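Pouring and Handling Study of a Small Black Teapot
Group 5, Product Use and Form, final report
Lukian Hnatiuk, Nneka Onyeka, Olga Iglesias
Submitted Jun 9, 2026

1. Background

Our group was asked to pick one household object and report on how its shape affects the way it is used. We picked a teapot and a matching small cup from the Rernolley collection in the department storeroom. Nneka had used the same pot in February for a drawing class and remembered that people held it in different ways.

The question we started with was simple: does a top handle make a small pot easier or harder to pour from than a side handle? The comparison pot was a white Hämäläinen with a side handle, which belongs to Olga Iglesias.

2. The objects

The teapot is black, matte and close to round, a little wider than it is tall. The handle is a loop that rises over the lid and comes down at the front. The spout is short and has a shiny metallic rim. The cup is also black and has no printed pattern. We worked on a white tabletop so that the outlines would be easy to see. 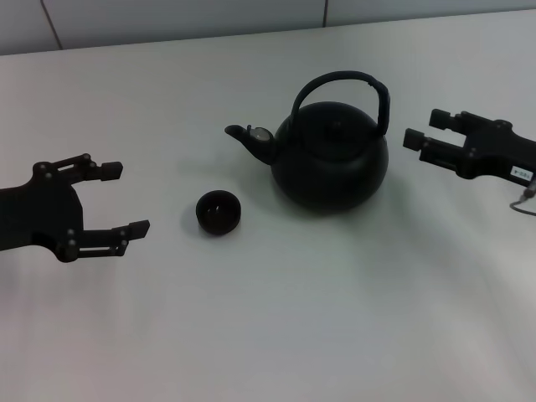
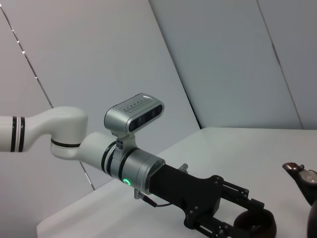
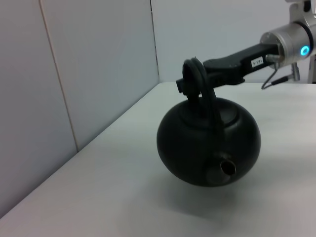

3. Method

We asked 17 students from the first-year class to pour from both pots. Each person did one pour with each, always with cold water and always filled to the same line on the inside. Before pouring, they lifted the pot once and put it down again. Lukian wrote down where each person held the handle. Nneka weighed the water that missed the cup.

After the pours each person filled out a short form with five questions. Two forms came back with the last question blank. We kept them in and left that question out of the results for those two people.

4. Results

Most people held the black pot at the highest point of the loop. A few moved their hand back before tilting. Those who kept their hand at the top had to turn the wrist further to start the water, and several put a finger of the other hand on the lid.

Spills were small with both pots. The average for the black pot was 5 grams and for the white pot it was slightly less. With a group this size we do not think the difference means much.

The forms were clearer than the weights. People liked lifting the black pot and liked pouring from the white one. The most common comment on the black pot was that it hangs well but wants to swing. Three people said the short spout made it hard to judge where the water would land.

5. Problems

The first set of weights had to be thrown out when we found that the scale had not been reset between people. We repeated those pours the next morning. One person could not come back, so the 17 above is the number after that. We also should have used hot water for at least part of the test, as the handle position may matter more when the body of the pot is hot. Our instructor, Holger Engström, brought this up at the midterm review, but we did not have time to get approval for it.

6. Conclusions

A top handle suits lifting and carrying. For pouring, it asks for more wrist movement, and people who are new to the pot tend to steady it with a second hand. A longer spout might help, but we did not test that.

The raw weights and the scanned forms are in the appendix. The teapot and cup have been returned to the storeroom.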